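Mar 1, 2023 – bin picking project, student group. Written by Yung-ching, corrections by Chia-jung in brackets.

Present: me, Chia-jung Tsang, Kwok-wai Cheung. Saturnino came for the second half. Tzu-hsuan has an exam and will read this tomorrow, so I try to write complete sentences.

**Goal of the day**

Run the complete pick list with the mixed objects and the new approach height, and find out why the wrist stops before the grasp near the walls. In the last session we had many stops and we did not write down where they happened. This time each stop has a position and a joint reading in the log.

**Setup**

Bin is clamped to the table edge at the left side with the blue bar clamp. Please do not loosen it when you clean. The calibration belongs to this position of the bin, and to do it again takes me half of an evening. The blue tape on the table is the reference for the clamp and also for the corner of the calibration board. If you find a piece of tape which looks useless, ask before you pull it off.

The metal sheet is in the far left corner as a ramp, same as before. Kwok-wai asked if we still need it. For the moment yes, the round objects roll out of the corner and the gripper does not have to go in between two walls. But it reflects, and the depth image has a hole there. See problem 2.

Software is the branch `etley-approach`, with the grasp ranking of Tzu-hsuan switched on. Speed limited to 20 percent for the first run and 50 percent for the later ones. Approach height 6 cm above the estimated object top.

**Runs**

Run 1, slow speed. Orange ball picked at the first attempt and released in the drop area. It is the easiest object that we have, so it does not prove much. The soda can was lying on its side with the top toward the wall, and the planner wanted to grasp it across the body, good. The fingers closed too early and pushed the can to the wall. Second attempt OK. The clear cup was not detected at all, only its white bottom was seen, as a flat disk, and the ranking gave it to the suction list, which we do not have on this gripper. I removed the suction list from the config. Why was it still there?

[It was there because the config comes from the Futalley demo. I will make a clean one for us. – C.]

Run 2, fast speed. Stopped three times, always at the wall on the arm side. Joint reading shows that the wrist is near its limit when the gripper turns for a long object. I think this is also the reason for the stops of last time, but I cannot prove it because we have no log from that day.

Run 3, fast speed, after we changed the preferred wrist angle. One stop only. The black oval with the red rim was lifted, but it turned in the fingers and fell back in the bin. Its top has a mesh texture, so I expected more friction. Kwok-wai thinks that the fingers hold it too far from its center, and when I look at the log he is probably right: the grasp point was almost at the end.

We then made some single picks by hand selection, without the ranking:

- small bottle: OK from above, bad when we tilt the wrist
- patterned woven piece: one finger went on top of it and the other beside it, force stop
- ball: OK every time
- cup, upside down: only OK when I typed the position by hand, so it does not count

**Problems**

1. Cables. The bundle goes over the orange joint and comes down on the left to the gripper, and there are loose strands near the base of the gripper. When the wrist turns far to the left, the bundle becomes tight before the joint limit is reached. Saturnino saw it first and pressed the stop. He was correct to do it and I want to write this clearly, because he apologized for it afterwards. Until the bundle is fixed again with more slack, the wrist range in the config stays reduced. Do not put it back, also not for a short test.

2. Hole in the depth image at the ramp. We tried a different exposure, it is a little better and the rest of the bin is a little worse. Chia-jung proposes matte paint. I propose to stick paper on the sheet, this we can remove again. The lower edge has rust and dirt anyway, so it needs cleaning before we do one or the other.

3. Transparent objects. I do not want to spend the remaining time of the semester on this. Our task description says "household objects" and does not say that all must be picked. But the report should include the failed attempts with the cup also. If we leave them out, our success rate looks nicer than it is.

4. Finger closing time. The fingers close when the arm reports "in position", and the report comes a bit before the arm has really stopped. At slow speed this should not matter, and still the can was pushed in run 1, so perhaps I am mistaken and it is the depth estimate of the can. A shiny can is difficult for the camera too. To be checked with a painted can or with the bottle in the same position.

[Please check with the same can and tape on it, then the shape is equal. – C.]

**Discussion with Saturnino**

He asks if we want to take part in the Kong competition in August. The rules want unknown objects and a complete run with no person touching the bin. I am in favor, Chia-jung is in favor if we keep this gripper, and Kwok-wai wants first to see a whole session without a manual reset. We did not decide. I think Kwok-wai's condition is fair and I would like to use it as our test: one full list, nobody touches anything, and the log is saved automatically.

For the competition we would need also a second set of objects which the ranking has never seen. Kwok-wai has a box at home and brings it. No glass, please.

**To do**

- Chia-jung: clean config, remove everything from the old demo
- Kwok-wai: grasp point closer to the center for flat oval objects, compare with the log of run 3
- Saturnino and me: route the cable bundle again, power off, and take measurements of the free length before and after
- Tzu-hsuan: look why the ranking sends a flat disk to suction with high confidence
- me: automatic saving of the log. I promised this already in the last entry, I know
- whoever comes first: clean the metal sheet, put paper, make one depth image with and one without

The order of the list is open, except that the cables are first. No fast runs before this is done.

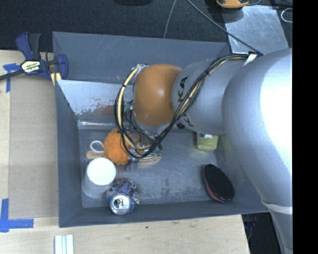
*Zolari Student Robotics Club – Manipulation Group*

Added later: the bin floor has smudges and scratches, and Kwok-wai asks if the detector takes them for thin objects. I have found one such false detection in the log of run 2, near the middle. Next time we take the background image again with the bin empty, before the first run.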